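Kitchen counter sim for the shared arm, first pass is up
Lirnau Workshop Forum > Builds > Robot arm

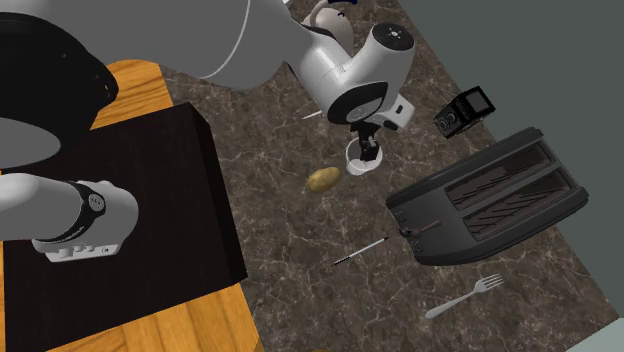
Post 1
gmarinho
Thursday night and I finally have the cup task loading in the sim! Fingers go down into the white cup, grab the rim, lift. I threw a potato, a fork, a pen and the toaster on the counter too so it has some clutter to deal with. I'm so happy with how the marble came out. Plan is 3000 runs over the weekend on the shop PC, then we try it on the real arm. Tell me what's wrong with it!
Gonçalo Marinho

Post 2
prurnside_pat
Oh this is great. Love the old box camera. My only gripe is the toaster, it's huge next to that cup. Did you check the scale?

Post 3
gmarinho
Nope, dropped it in as it came. I'll measure the one in the shop kitchen.

Post 4
c_boyer
Nice work, but I'd hold off on the 3000. The fingers cover part of the inside of the cup, so from this view you can't tell if you have a good hold on the rim or you're just poking around in there. Add a second view from the far side first. Otherwise you're going to spend Sunday sorting junk.
Corentin

Post 5
westberg88
Disagree with Corentin. Log the finger gap and you know if you've got the cup, no extra view needed. I did 518 runs that way on my own little arm last winter and threw out 26. A second view slows everything down on that PC.

Post 6
c_boyer
Finger gap tells you something is between the fingers. It doesn't tell you the cup is straight. If it tips when you lift, you still count it as a win.

Post 7
westberg88
Then check the tilt of the cup at the end, it's a sim, you have the number right there!

Post 8
gmarinho
OK both of you, I can do tilt AND gap tonight, it's like 10 lines. Second view maybe next week. Can someone tell me if the MacPherson table in the back is free in September? I want to bolt the arm down and leave it.

Post 9
prurnside_pat
Free as far as I know, ask on the sign-up sheet. And please do the potato next, I want to see it pick up the potato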